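Ticket 521
Site: Drirnisbridge foot patrol, town center beat
Product: Tandow patrol handheld, Falent checkpoint tags
Priority: normal
Status: closed
Opened: 19th February

Problem as reported

Checkpoint scans made by the second officer in a pair are missing from the shift report. The handheld beeps and shows the green check mark, so the officer assumes the scan was logged. At end of shift the first officer's route is complete and the second officer's route has gaps. It happens on two-person patrols only. Officers walking alone have complete reports.

Reporter has already tried: restarting both handhelds, swapping the batteries, swapping the handhelds between officers. After the swap, the gaps stayed with the second officer and did not follow the device.

Support reply

Please send the raw scan log from both handhelds for one full shift. Menu, Service, Export Log. Do not send the PDF report, which leaves out rejected entries. Also confirm the firmware version on each unit and the value of Duplicate Window under Site Settings.
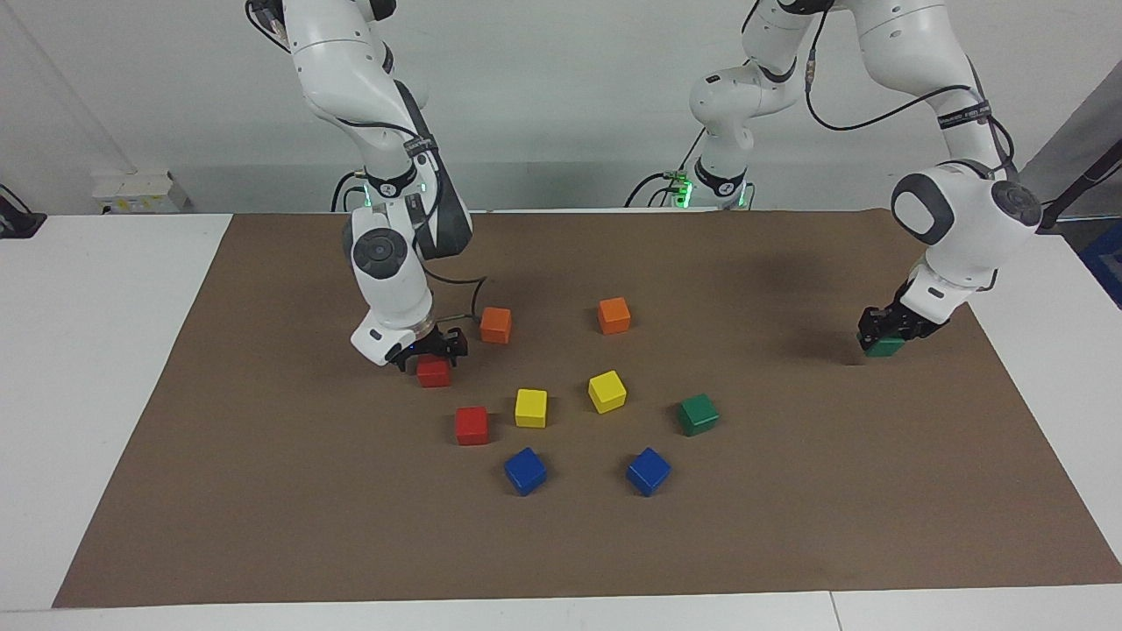 Site reply

Logs sent. Both units are on the same firmware. Duplicate Window is 90 seconds. We did not set this value and do not know what it was before the May update.

Support reply

Logs received. Every missing scan is present in the raw log with the result code DUP. In each case the other officer in the pair had scanned the same tag less than 90 seconds earlier. The window is meant to catch one officer tapping a tag twice by accident. It should compare the tag ID and the officer ID. On your site it compares the tag ID only.

The cause is the pairing record. When two officers sign on as a pair, the server gives them a shared patrol ID, and the duplicate check reads that ID in place of the badge number — this is correct for vehicle patrols and wrong for foot patrols.

Workaround until the setting is changed:

1. Sign on as two single patrols. Do not use Pair.
2. Enter the partner's badge number in the notes field so the shift supervisor can match the two routes.
3. Sync both units at the station before signing off.

Site reply

Workaround in use on day and evening shifts. No gaps so far. One side effect: the lone worker alarm now starts for both officers and goes off at 60 minutes if neither presses OK. Dispatch received two false alarms from the Kaufmann Street end of the beat. 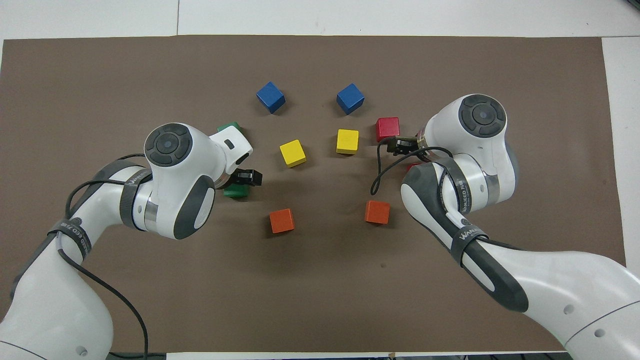
Ten wooden cubes on a brown paper mat.

Support reply

Expected. Single patrols turn on the lone worker timer by default. Do not disable it for the site, as officers who do walk alone depend on it. Patrol type has been changed from Vehicle to Foot on the server for your beat. You can go back to signing on with Pair from the next shift, and the timer will stay off for paired officers.

Missing scans from earlier shifts can be restored. Open the shift, choose Rebuild Report, and select Include DUP. Genuine double taps will also appear and have to be removed by hand.

Site reply

Pair sign-on tested with both handhelds at the station door tag and at the bus station tag. Both officers' scans show in the report. Old shifts rebuilt. OK to close.

Resolution: patrol type corrected, reports rebuilt, Duplicate Window left at 90 seconds.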